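Progress report to the Cluvley fund: adapted printmaking in the Wolde schools
Period covered: January to March

You asked for results first. The 2 schools in the pilot have now finished the collagraph unit, and students made 863 prints between them. I would not read much into that number. A print takes seconds once the plate is inked, and a busy morning can produce forty that all look alike.

The claim in our application was that students with limited grip would ink and print with less adult help. I have doubts. In the first school the padded rollers were used every lesson. In the second they mostly stayed in the cupboard, and the aides went on holding the students' wrists as before.
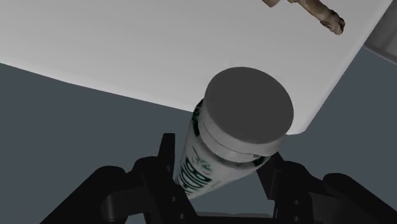

Viltitik supplied the washable ink late, so 6 lessons ran on leftover tempera, which dries too fast and lifts the paper. Those prints should not be compared with the later ones. The Custodero checklist was filled in by teachers who knew what we hoped to find, and the scores rose accordingly.

Spending is on budget. The line for display boards is untouched and I would like to move it to aide training, where the second school plainly needs it.

For next term I propose fewer prints, with each student keeping one plate and changing it over several weeks. Please let me know by the end of April whether the transfer is acceptable.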